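Robots and Everyday Work - Lecture 5 handout
Can a machine do the chores yet?

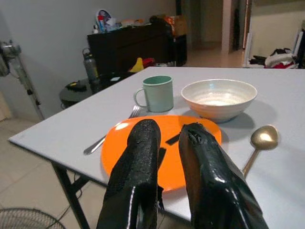 Topic: Manipulation in the home

Print this page | E-mail this page

Notes by Giuliana Escobar. Updated August 10, 2023. Read before the session please, we go fast.

Short answer to the title: some of them, some of the time, slowly. Longer answer is the rest of the lecture.

Start with the table. Plate, mug, bowl, fork, spoon. A child of six clears that lot without thinking about it. For a two-fingered gripper it's five seperate problems, and they don't share much.

Plate. Round, low, thin raised rim. Fingers want something to close on and a flat plate offers very little. Options: pinch the rim from the side, tilt it up with one finger and get the other under, or slide it to the table edge and grab the overhang. Sliding is the most reliable of these and looks the worst. Also the one most likely to end on the floor. Tirkent demo used the rim pinch throughout, watch how low the wrist has to go.

Mug. Easiest thing there, if empty. Handle or body? Most systems go for the body, or one finger inside and one out over the lip. Handle grasp needs the handle's direction, and the handle may be facing away from the arm. Half full of tea is a different task altogether.

Bowl. Rim again but higher, so kinder than the plate. Watch the shadow. A strong light to one side puts a soft edge on the table next to the real edge, and cheap vision takes the wrong one. Pale bowl on a white table makes it worse. Ask yourself where the bowl stops.

Fork and spoon. The hard ones. Thin, flat to the surface, shiny. Depth sensors get holes where the metal reflects. Fingers have to come right down to the tabletop without pressing into it, so you need either good force sensing or something soft on the fingertips. Diagonal cutlery also means turning the wrist before going down. Trivial on paper.

Fingertips. People underrate these. Bare metal or hard plastic slips on glaze, so labs cover them: rubber, silicone, tape. Tape is cheap and you can redo it in 2 minutes, but it frays and tears, and once loose ends hang in the gap the hand's own camera sees them as well. Then the grasp model is looking at stripes it never saw in training. Check your fingers before you blame your network. (This will be in the coursework marking, yes really.)

Where the camera sits. On the wrist: close view of the thing you're about to grab, no arm in the way, but the fingers hide part of the object just when it matters. Cutlery handles vanish behind them. Fixed overhead: sees the whole table, loses detail, arm blocks it. Most groups now use both and argue about the weighting.

Background. Real rooms have cables on the floor, clothes in a heap, cabinets with all sorts on top. A system trained on a bare bench in a lab does badly in a room like that even though nothing on the table has changed. See the Flarnia reading, section on clutter.

Numbers, because you will ask. The Bezerra trial, February: 97 per cent on mugs, single object, same table every time. Sounds finished. Same arm, whole table cleared with no human help, the figure dropped sharply, and the write-up is vague about how sharply. Total attempts 2949. Always ask what counted as a success. Picked up? Picked up and put down? Put down in the right place the right way up? Three very different scores out of one set of runs.

Shop floor by comparison. Nakum line, same part, same tray, same light, all day. Machines have done that for decades and do it better than us. What they can't do well is the odd bit at the end of the shift, a part upside down, a tray knocked over. That odd bit is what a kitchen is like all the time.

So, yet? Wiping a flat surface, yes. Mugs, mostly. Full table to dishwasher, in your own kitchen, unsupervised, no. Laundry we do next lecture and it is worse.

For the session bring:
- your own order for clearing the five items, with one line on why
- one grasp for the spoon that doesn't scrape the table
- a definiton of success you'd be willing to defend

Reading: Flarnia notes, all. Bezerra write-up, tables only, skip the appendix.

Print this page | E-mail this page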